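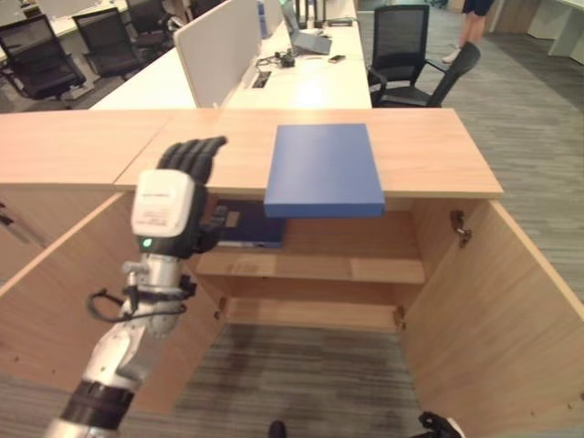 ¿Qué se entiende por automatización del archivo de oficina?

El traslado a una máquina de las tareas físicas de guardar, retirar y reordenar carpetas en el mobiliario de una oficina en uso, con el personal trabajando en la misma sala.

Automatización del archivo de oficina

La automatización del archivo de oficina es una rama de la robótica de servicios dedicada a la manipulación de documentos en papel y de sus contenedores (carpetas, archivadores, cajas) en lugares de trabajo administrativos. Se distingue de la gestión documental electrónica, que actúa sobre el contenido, y de los almacenes automáticos de expedientes, que exigen un local cerrado y estanterías construidas a medida. En la variante que trata este artículo, el robot trabaja con los armarios ya existentes y a la altura para la que estos se diseñaron.

Características

Los sistemas de este tipo suelen constar de dos brazos articulados, con una mano de varios dedos en cada uno, y de cámaras situadas a la altura de la cabeza y en las muñecas. La mano de varios dedos se prefiere a la pinza paralela por la diversidad de objetos: una carpeta rígida tiene lomo, cierre y cantos, mientras que una subcarpeta de cartulina se dobla por su propio peso. La pinza paralela es más barata y más fácil de mantener, y sigue siendo habitual en instalaciones donde todos los contenedores son iguales.

El mobiliario de oficina presenta dificultades propias. Las puertas abatibles invaden el espacio de trabajo de los brazos cuando están abiertas y obligan a planificar la trayectoria por encima o por dentro del hueco que dejan. Los estantes interiores reducen la altura libre. La parte superior del armario se usa a menudo como superficie de paso, en la que el personal deja carpetas pendientes de guardar, unas veces alineadas con el borde y otras sobresaliendo de él.

Secuencia de trabajo

La operación básica se denomina ciclo de colocación y se divide en aproximación, agarre, orientación, inserción y suelta. En la aproximación, la mano se sitúa sobre el borde accesible del objeto. El agarre se hace por un canto, con el pulgar en una cara y los demás dedos en la opuesta. La orientación consiste en girar la carpeta hasta la posición en que quedará en el estante, y es la fase en la que con más frecuencia interviene la segunda mano, ya sea para sujetar o para corregir el ángulo. 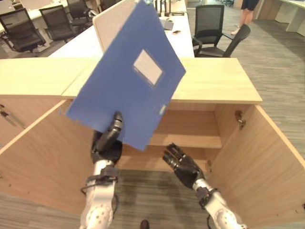

Carpeta rígida azul sostenida con la mano izquierda; la derecha permanece abierta y sin carga frente al armario.

La inserción es la fase más lenta. El robot debe introducir la carpeta sin golpear el estante ni arrastrar las contiguas, y la propia carpeta tapa parte del campo visual de la cámara superior. Por este motivo, el control pasa a apoyarse en las cámaras de muñeca y en la medida del esfuerzo en las articulaciones. La suelta se da por válida cuando el esfuerzo desciende hasta el valor de la mano vacía.

Si una fase falla, el procedimiento habitual es devolver el objeto a la superficie superior y pedir la intervención de una persona. Algunos operadores permiten un segundo intento; otros lo desactivan, dado que un error de agarre repetido suele dañar la cubierta.

Percepción

La cámara de cabeza ofrece una vista general del armario y de la zona de paso que queda detrás. Sirve para localizar los contenedores, comprobar la apertura de las puertas y detectar a personas que se acercan. La cámara de muñeca tiene un campo mucho más estrecho, ocupado en buena parte por la propia mano, y se emplea en los últimos centímetros del movimiento.

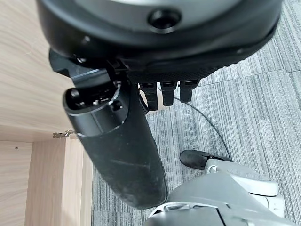

Vista desde una cámara de muñeca: puntas de los dedos y objeto cilíndrico negro sobre un suelo de moqueta gris; a la izquierda, mobiliario claro con bisagra metálica.

Los objetos oscuros y mates plantean un problema conocido en esta vista. Cuando el objeto y los dedos son del mismo color, la separación entre ambos se apoya en el relieve y en las sombras. También causan errores los suelos de dibujo repetido, como la moqueta en losetas colocadas en direcciones alternas, que el sistema puede interpretar como un cambio de nivel. Los cables sueltos se tratan como obstáculos y no como objetos manipulables.

Caso de Jinau en Omeddale

Uno de los casos mejor documentados es el de Jinau, gestora de expedientes de seguros con oficina abierta en Omeddale. La empresa conserva en papel los expedientes con firma manuscrita y los guarda en armarios bajos repartidos entre los puestos. Antes de la implantación, el archivo correspondía a todo el personal administrativo, que le dedicaba los últimos 30 minutos de la jornada.

La implantación, contratada con el integrador Mulard, comenzó en mayo con un inventario de 3001 carpetas. De ellas se seleccionaron 320, todas rígidas y con etiqueta en la cara frontal, para la primera fase. Las restantes quedaron en archivo manual por tener formatos que el sistema no admitía: cartulinas, fundas transparentes y cajas con goma.

La evaluación laboral fue encargada a la consultora Kovačević y dirigida por Špela Spahić. Su informe separa el tiempo ahorrado del tiempo desplazado – una distinción que la documentación inicial del proyecto no recogía – y concluye que la mitad de los minutos liberados se emplearon en tareas nuevas creadas por el propio sistema, sobre todo la revisión de etiquetas y la preparación de las carpetas sobre los armarios.

Efectos sobre el personal

Contenido del puesto

En Jinau no se suprimieron puestos durante la primera fase. El cambio afectó al reparto de tareas. El archivo dejó de ser una obligación común y pasó a un turno de supervisión de 15 minutos por persona, en el que se resuelven los casos que el robot devuelve. Parte de la plantilla valoró mejor esta organización; otra parte señaló que archivar era el único momento de la jornada en que se levantaba de la silla, y pidió conservar uno de los armarios en régimen manual. La petición fue aceptada.

Conocimiento informal

El informe dedica un apartado a lo que denomina «memoria de estante». Quien archiva a mano recuerda dónde ha dejado un expediente y con frecuencia advierte, al abrirlo, que falta una hoja o que dos asuntos guardan relación. Al desaparecer la manipulación desaparece también esa comprobación incidental. Živko Kneževič, responsable de siniestros en la oficina, propuso añadir una revisión semanal por muestreo, que se realiza los jueves y cuyo coste no figuraba en el presupuesto original.

Convivencia en la sala

El robot comparte el suelo con mesas y sillas de ruedas que cambian de sitio a lo largo del día. La regla adoptada es la detención del brazo cuando una persona entra en el radio de giro de las puertas abiertas. En las primeras semanas, las detenciones por sillas mal colocadas superaron a las causadas por personas, lo que llevó a marcar una franja libre junto a los armarios. Spahić recoge quejas por tener que mantener despejada la franja y, en menor número, por el ruido de los accionamientos en las horas de llamadas.

Se plantearon asimismo dudas sobre las cámaras. Una vista de cabeza orientada al armario puede abarcar las mesas situadas detrás, con ordenadores y teléfonos. El acuerdo firmado con la plantilla prohíbe usar esas imágenes para medir la presencia o el rendimiento y limita su conservación a los ciclos fallidos.

Limitaciones

El rendimiento por carpeta es inferior al de una persona con práctica. La ventaja económica, cuando existe, procede de que el robot puede trabajar fuera del horario de oficina, situación en la que tampoco hay nadie para atender las devoluciones, de modo que estas se acumulan hasta la mañana siguiente. El sistema depende además de la uniformidad del material: un cambio de proveedor de carpetas obliga a repetir los ensayos de agarre.

La crítica más extendida cuestiona la inversión en un soporte en retroceso. Sus defensores responden que la misma plataforma puede destinarse a otras tareas de sala, como el reparto de material o la retirada de envases. Jinau no ha probado ninguno de estos usos.

Terminología

Ciclo de colocación: conjunto de movimientos desde la aproximación hasta la suelta.
Devolución: carpeta que el sistema deja en la superficie superior sin archivar.
Franja libre: zona del suelo, contigua al armario, en la que no se admiten sillas ni bultos.
Memoria de estante: conocimiento no registrado que adquiere quien archiva a mano.

Véase también

Robótica de servicios
Manipulación bimanual
Gestión documental
Ergonomía del trabajo de oficina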